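Wimell dish rack set, README

What's in here: loading and unloading a wire dish rack. Plates only for now, cups and bowls are in Barua (seperate folder, different naming, sorry).

Status: 800 episodes, 2 layouts. Checked up to the end of December. Anything after that is raw.

Layouts
back_row: plates on edge along the back half, front half left free
spread: plates anywhere in the tines, gaps allowed

Plates are a mixed lot on purpose. Some plain and pale, some with a dark rim, a couple with the sunburst pattern. Don't swap in a matching set, the whole point is that they lean differently. 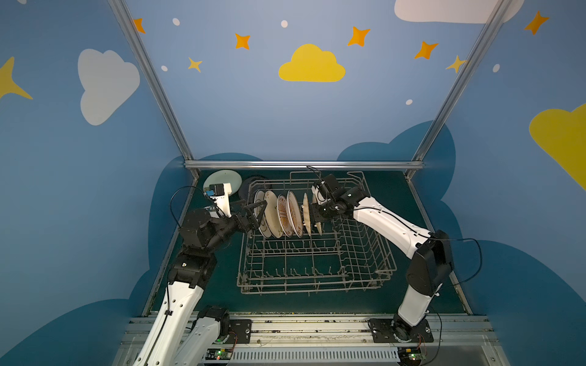 Rack goes back to the middle of the floor before every episode. Tines up, long side facing front. If it slid, fix it and start over, don't keep the take.

Labels, one per episode:
ok = plate upright between tines, not touching the floor
lean = in the rack but resting on its neighbor
miss = anything else

Lean is not a fail. Older notes in Gakirus say it is, ignore those.

Known problems
- 11 episodes have the wrong layout tag, list in fixes.txt
- plate ids restart at zero in the second batch, so dont join on plate id alone
- patterned plates share one id in spread

Splits are by plate, see splits.txt. Copy on the Prondport drive is the current one.

Questions or bad labels: Menaka Jayasinghe. Send the episode number please.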